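Ladefoged wants a deposit for its track car

The Ladefoged Tonis is back, or at least its press release is. The small firm says its track coupe will finally reach buyers in April, and it would like 400 of them to put money down first. I'll believe it when I hear one start.

We've seen this car twice before. The first time it had a flat six and a manual gearbox. The second time it was a hybrid with a paddle shift and a bigger wing. Now the six is back, the hybrid parts are gone, and the company gives a dry weight of 1,275 kg. Dry weight is a fine number if you plan to drive without fuel, oil or coolant. The firm won't give a road-ready figure, and I did ask.

Valdemar Holst, who runs sales, told me the chassis was "signed off" after 152 laps at Ornarley. That's a long Sunday for a club racer. It doesn't sound like much testing for a car that people are meant to own for years. He wouldn't share lap times or say what tires were on it.

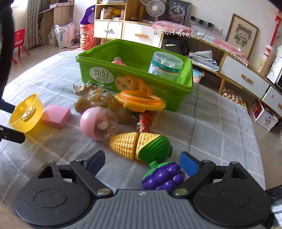 Hovero Motor Club, Newsletter Desk

Washington Trindade has his name on the list and says the deposit is refundable. I read the form he signed. It's refundable until the firm assigns a build slot, and the firm decides when that happens. He's a grown man and it's his money, but I'd want that clause rewritten before I sent mine.

If a finished car shows up at our spring track day, I'll drive it and report back.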